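2018-08-02

I write this in the small room behind the workshop with my shoes off, my feet are very tired. It was the second week of the summer project and I think it was the first day when I felt that I am part of the group and not a guest.

In the morning Nosipho Mthembu put the list of tasks on the door. We are three pairs now. Precious and Driss have the drawer, the two boys from the evening class have the towel folding, and I am with Fatima Pretorius at the dishwasher. I wanted the drawer. The drawer is one movement and you go home happy. But Fatima said that the dishwasher gives more points at the open day and she was already carrying the laptop there, so I carried the chairs.

I should explain how we work, for myself, because in a year I will forget it. One person is the operator and moves her own arms, and the humanoid follows her. The other person is the writer. The writer says the name of the trial, starts the recording, stops the recording, and writes in the table if it is good, bad or strange. "Strange" was the idea of Driss from the first week and now everybody uses it too much. Each pair changes places after ten trials. Our teacher Vusumuzi Zulu says the writer is more important than the operator, but I notice that he always asks to be the operator.

The number for the whole group was 431 when I arrived in the morning. Nosipho wants 1000 before the open day. I made the division on paper last night and it is possible, if we don't lose more days like the one in July when the battery charger of Prudedska stopped. (Prudedska is the name of our robot. It was chosen by voting before I came and I still cannot say it fast.)

My first ten trials as operator were poor. I had the problem with depth again. In the headset the front of the rack looks near, and I close the fingers too early, and then there is nothing in the hand. Fatima does not laugh at such moments, she only writes. I asked her what she wrote and she said "bad, bad, strange, bad." After this she gave me good advice: do not look at the hand, look at the place where the object must arrive. I tried it and I became slower but better. Trials seven and nine were good. Trial eight I released with the wrist turned and the roll fell over between the wires, and Vusumuzi had to bend down and take it out.

We practice with a cardboard roll and not with cups. I was disappointed by this at the beginning, I thought we will do real dishes. But the roll is light, it stands by itself on a flat floor, and when you drop it from high, nothing breaks. Cups come next week, plastic ones first. Precious already brought two from home with the name Florkitz on the bottom and she is hiding them from the boys, who would drink from them.

Before lunch there was a discussion about the grasp. Fatima holds the roll from the side with the full hand. Driss came to look and said it would be cleaner from above with the fingertips, because then the arm does not touch the edge of the rack. They talked maybe twenty minutes. Nosipho listened to both and said that we keep the side grasp until the end of the set, and after it Driss can have his own set of trials, under another name in the table. I think it was a fair decision. Driss was a little bit offended but he ate half of my rice at lunch, so he is fine.

The afternoon was better. I was the writer and Fatima was the operator, and she had six good trials in a row. I watched on the laptop, where we see the same view that she has in the headset. It is a strange feeling to look down and see silver legs on the carpet and think for one second that they are yours. I saved one picture from that time and I will print it for the wall.
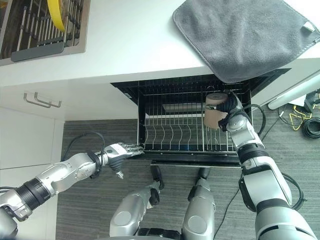

Fatima operating, right hand with the roll over the back part of the rack. Side grasp!

After the tea break I tried again with her advice, and I had seven good from ten. Seven! I did not say anything but I was smiling under the headset, and Fatima told me later that everybody could see my mouth.

One bad thing. When I was copying the files at the end, I saw that I gave the same name to two trials, and the second one was saved on top of the first. So one good trial of Fatima is lost and it was my fault as writer. I went to her immediately and said it. She said it happened to her also, in the spring, with a full morning of work. I will write the names on paper before we start, and put a line through each one when it is used – it is old-fashioned but I trust it more than my head.

The number in the evening was 473. Vusumuzi wrote it on the board with the big marker and made a circle around it.

For tomorrow: bring the paper list, bring the soft shoes, ask Precious for the document about calibration (she has the newer version, mine is from before July). Ask Nosipho if my sister can come to the open day also, she is only twelve but she would like to see it. Write to Grandmother. I promised her a letter in English and I think I will tell her about the dishwasher, she never had one and she says they don't clean the corners.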